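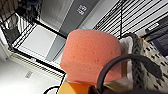

Gedetus Robotics Hall - Visitor Demonstration
Pre-Opening Safety Inspection: Checklist and Comments

Site: Ngau Building, ground floor
Event: December open day (Saturday), handling demonstration
Inspection carried out by: Sulastri Krishnan, Site Safety Officer
Inspection started: 8.15 am
Form reference: 504
Overall result: Pass, with conditions (see Section F)

Each item is marked Yes, No or N/A. Any item marked No must carry a comment and must be closed before visitors are admitted, unless the comment states otherwise.

Section A. Access and visitor area

A1. Fire exits unlocked and unobstructed: Yes
A2. Visitor route marked from reception to the demonstration area: Yes
A3. Barrier in place at the agreed distance from the working area: No
Comment: The barrier had been set closer at the window end than the drawing allows. Moved back during the inspection and measured again. Closed.
A4. Step-free access to the viewing position: Yes
A5. Maximum group size displayed at the entrance: No
Comment: The notice gave the figure from last year's event. It is to be replaced before the doors open. Hall staff have been told the correct limit in the meantime.

Section B. Arm and gripper

B1. Arm secured to its base, fixings checked: Yes
B2. Speed limited to the demonstration setting: Yes
Comment: The setting is protected by a password held by the demonstration lead. Presenters do not have it and should not ask for it during a session.
B3. Emergency stop tested from the presenter's position: Yes
B4. Emergency stop tested from the second position: Yes
Comment: Worked on each of 3 presses. The button is stiff and should be looked at when the arm is next serviced.
B5. Gripper pads intact and free of sharp edges: Yes
B6. Wrist camera firmly attached, lead clipped along the arm: Yes
B7. Service record available: Yes
Comment: Running hours stand at 3,912. The next service, by Zellero, is booked for after the open day. No objection to use before then.

Section C. Objects used for handling

C1. Objects suitable for public viewing at close range: Yes
Comment: The pink foam cylinder is approved. The surface is pitted, and presenters should check it for loose crumbs between sessions and brush them away.
C2. Fabric and knitted items kept clear of moving joints: Yes
Comment: Acceptable as laid out. If a presenter changes the layout, this item must be checked again.
C3. No glass, liquids or heated items in use: Yes
C4. Visitors not permitted to pass objects into the working area: Yes
Comment: The presenter places all objects, with the arm paused. This applies equally to school parties and to invited guests.

Section D. Shelving, storage and cables

D1. Wire shelving stable: Yes
D2. Heavy items stored on lower shelves: Yes
D3. Pegboard fixed and secure: Yes
D4. Cables on the floor covered or outside walking routes: No
Comment: Cables within the working area are accepted, as visitors do not enter it. The extension lead running to the Trirnano display screen crossed the presenter's route and had no cover. A cover was fitted at 9.05 am. Closed.
D5. Electrical test labels in date: Yes

Section E. Staffing and briefing

E1. Trained presenter named for each session: Yes
E2. Second member of staff at the barrier throughout: Yes
Comment: This person must not be called away to help at reception. If the post cannot be covered, the session does not start.
E3. First aider on site: Yes
E4. Presenters briefed on the stop procedure: No
Comment: One presenter joined the rota late and had not been briefed. Briefing given on the spot, and the record signed. Closed.
E5. Opening announcement to visitors agreed: Yes
Comment: The wording is satisfactory, although it should be read at a slower pace than at rehearsal - the hall echoes when full.

Section F. Conditions of opening

1. The group size notice (A5) is to be replaced before visitors are admitted.
2. The arm is to be paused for 5 minutes between sessions so that the objects and floor can be checked.
3. Any unplanned stop is to be written in the log, including those with an obvious cause.
4. The arm is to be switched off at the main isolator, and the key returned to the site office, when the last group has left.

Signed: S. Krishnan
Copy to: demonstration lead; site office; Zellero (Section B only)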